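4. Bringing Guscombe to the Phone

4.1 What had to change

Guscombe began life as a desktop sequencer, and we were very fond of it in that form. It had a long timeline, a mixer with a channel for every track, and enough keyboard shortcuts to fill a poster. Very little of this survives on a screen the width of a hand. When we started the mobile version we tried simply shrinking everything, and the first build was close to unusable (one of us, Pangilinan, managed to delete a whole song while trying to change its tempo). So we went back to paper and asked which parts people really reach for when they are making up a tune on a bus.

The answer was a pleasant surprise. We had kept logs of 221 sessions on the desktop version, with the players' agreement, and in most of them the timeline was hardly touched in the opening minutes. People looped a short phrase, changed its sounds, looped it again and only later began to stretch it into something longer. The loop became the home screen of the mobile version, and the timeline moved one swipe away. We also cut the sound menu to 12 instruments, each with a single "colour" slider in place of the old panel of knobs. Lindsay Tawhiri drew that slider in an afternoon and it has barely changed since, which still delights us!

4.2 Timing and touch

The harder work was in the sound itself. A tap on glass has to be heard at once or the whole thing feels like playing through a wet blanket. Our audio engine, Nyamweya, was written for machines with plenty of memory and a steady clock, and phones offer neither. We rewrote the mixing loop so that it never waits for the drawing code, and moved all sample loading to the moment a song is opened. Opening a song is now slower, but players told us they would gladly put up with that if the notes landed where their fingers did.

Touch brought its own puzzles. Two fingers landing together are reported one after the other, so a chord came out as a tiny strum. Nyamweya now holds the first note very briefly to see whether a partner is on its way. The hold is too short to notice in ordinary playing, and the chords are lovely and tight. Sounds are grouped on screen into "shelves": each "shelf" holds sounds that share one volume control.

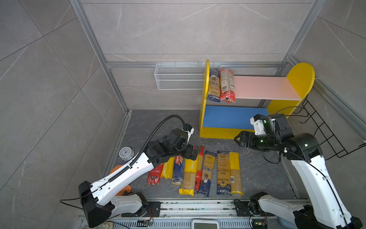 Figure 2. Shelf unit with a pink upper board and a blue lower board, beside a wire mesh basket on the rail.

4.3 Trying it out with players

In July 2021 we gave the new build to seven players from the Brovley songwriting group, none of whom had seen the desktop version. They were asked to make anything they liked and to talk aloud as they went. All of them had a loop running before they asked us a question. The shelves were understood quickly, though two players wanted to rename them and could not find how (the option was hidden under a long press, and we have since given it a proper button).

The undo gesture did less well. We had chosen a shake of the phone, and one player who nods along with her whole body kept losing her last bar. Undo is now a plain arrow in the corner. Saving to Provatley, our shared song store, worked for everyone, and several of the group went on to swap loops with each other long after we had put our notebooks away.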